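Student club takes on the laundry pile at Plaltbridge

If you have ever stood over a basket at ten at night and wished that something, anything, would fold the tea towels for you, then you will have some sympathy with the robotics club at Plaltbridge College, who have given most of this term to teaching a two-armed robot to do very nearly that. The club meets after lessons and now has 15 regular members, several of whom had never touched a motor before they came along in September (and one of whom, we hear, only came for the biscuits).
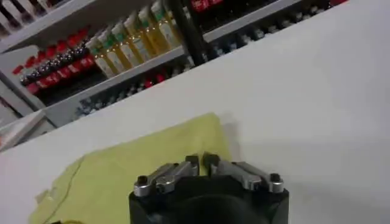

The gripper over a cloth during club practice at Plaltbridge College.

The task sounds easy enough. A cloth is put down on a white table, any old how, and the robot has to take hold of it, spread it out and fold it into a tidy square. Cloth is a dreadful thing to ask a machine to handle, though, as the students soon found. A box stays the same shape when you pick it up, but a cloth never lies the same way twice, and a crease in the wrong spot can look very much like an edge. So the members have been taking turns to guide the arms through the job by hand, over and over, and saving each attempt for the software to learn from. They hope to have 2000 of these saved before the end of November, and there is a wall chart to keep everybody cheerful.

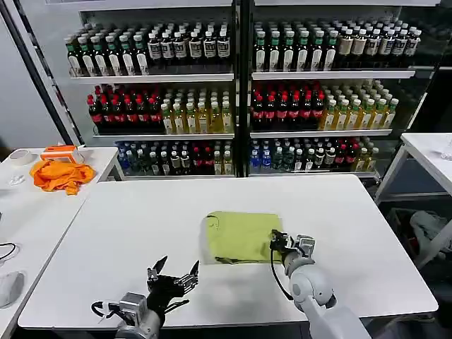

Club leader Chun-yin Yeh, who teaches computing at the college and has run the group since it was four people and a soldering iron, is delighted with how they have stuck at it. "They argue about corners the way other people argue about football," she told us. "Last week two of them stayed until I had to turn the lights off, all over whether you should pinch the middle of a side or go straight for the corner. I still don't know who won, but I went home very happy."

The club will take its work to the Zosholm Schools Robot Day, where each team gets 10 minutes to fold as many cloths as it can. Around 20 teams are expected, and Jinder, the software the students wrote for the day, will be having its first outing in front of strangers.

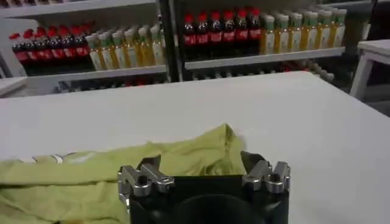
How to join

The club is open to any student at the college, and no experience is needed. Meetings start at half past three in the Urquijo Building, and new faces are welcome at any point in the term. Do bring a drink and, if you have one to spare, an old tea towel!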